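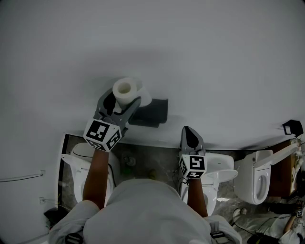

Flosus Study Edition: Readings on the Trinity and Common Life

Hardcover and paperback
Publisher: Vimuvmont Press
Series: Amegashie Library of Theology, Volume 3
Language: English

Availability: In stock

Overview

The Flosus Study Edition is a one-volume reader for adult classes, parish study groups and students in their first year of theology. It collects passages on the doctrine of the Trinity from the early church through the modern period and sets them beside short notes, questions for discussion and a glossary. The readings were chosen for use in groups. Most can be read aloud in one sitting, and the longer ones are divided at points where a group can stop.

The book doesn't assume any Greek or Latin. Where a term has to be kept in the original language, it is given in Roman letters and explained in the margin the first time it comes up. After that it is in the glossary.

This edition replaces the earlier two-part paperback. The readings from both parts are included. The introductions have been rewritten, and the section on prayer is new.

What is in the book

Part One covers the language of the creeds. It starts with the baptismal formula in Matthew and the closing blessing of Second Corinthians, then moves to the disputes of the fourth century. The notes explain what was at stake in the words "being" and "person" and why the same word could mean different things to writers in the East and the West.

Part Two is on the relations of Father, Son and Spirit. This is the hardest part of the book and groups new to the subject may want to leave it until later. A reading plan that does so is printed inside the back cover.

Part Three takes up the church as a fellowship. The readings ask how far the life of God can be used as a pattern for human communities, and two of the modern pieces disagree with each other about this. The editors have let both stand. The notes point out where the disagreement lies and leave it to the class.

Part Four is the new section on prayer and worship. It has collects, hymn texts, a litany and a short order for evening prayer that may be copied for use in a congregation without asking permission. Please keep the credit line at the foot of the page.

The appendix has a table of feast days, a list of Scripture passages by chapter and verse, and a guide to the symbols used in church art, with line drawings of the shield, the three circles and the trefoil.

Page layout

Each reading has a wide outer margin. Short notes are printed there in a smaller size, and there is room left over for handwriting. Line numbers run down the inner margin in fives so that a leader can send everyone to the same place, whichever binding they own. Page numbers are the same in the hardcover and the paperback. They do not match the earlier two-part paperback, and a conversion table can be downloaded from the Sumora website.

Scripture quotations in the readings follow the wording of the author or translator. In the notes, all quotations are taken from a single modern translation, named on the copyright page.

Binding and paper

The hardcover is sewn in sections and opens flat on a table or lectern. It has a dark blue cloth cover, one ribbon and plain endpapers. The paperback is glued and has a laminated cover with flaps. Both use the same cream paper, which takes pencil and ballpoint well. Felt-tip pens and most highlighters will show through.

Using it with a group

The material is laid out for a course of 10 sessions. Each session has an opening prayer, one main reading, a second reading for those who want it, and a set of questions. A session runs to an hour with the main reading alone, or an hour and a half with both.

Readings are best given out ahead of time. The Part Two passages in particular do not go well if people are meeting them for the first time in the room. The opening prayers can be replaced with whatever the group normally uses.

Groups that follow the church year often begin in November and finish before Lent. The course can also be started after Pentecost, with Trinity Sunday as the first session. In that case begin with Session Two and come back to Session One the following week, as explained in the leader's guide.

Leader's guide

The leader's guide is a separate booklet, stapled, and is not included with single copies. It has background for each session, suggested timings, answers to questions that come up often, and a page on leading a class in which members belong to different churches. One guide is sent free with every order of ten or more copies in either binding. Otherwise it can be ordered by itself under the item number below.

Item numbers

Hardcover: 3,203
Paperback: 3,311

The leader's guide uses the paperback number followed by the letter L. When ordering by mail, write the item number as well as the title. Several books in the Amegashie Library have similar names.

Ordering and delivery

All orders are handled by Sumora, the distributor for Vimuvmont Press. Churches, schools and seminaries can open an account and be billed after delivery. Individual customers pay when they order. Bookstores should use the trade order form.

Orders placed by 24th June will be sent in time for summer schools and fall planning. After that date the warehouse closes briefly for stocktaking, and orders are filled in the order received when it opens again.

Returns

Unmarked copies may be returned within thirty days. Enclose the packing slip. Copies with writing in them, including a name on the flyleaf, cannot be accepted unless the book has a printing or binding fault. For faulty copies, send the page number and a short note of the problem, and a replacement will be mailed. You do not need to send the faulty book back.

Corrections

The first printing has an error in the Part Three contents list, where the last two readings appear in the wrong order. The readings themselves are in the right place. A corrected page can be printed from the Sumora website and pasted in.

Also in the Amegashie Library

Volume 1: Readings on Creation
Volume 2: Readings on the Incarnation
Volume 4: Readings on the Sacraments (in preparation)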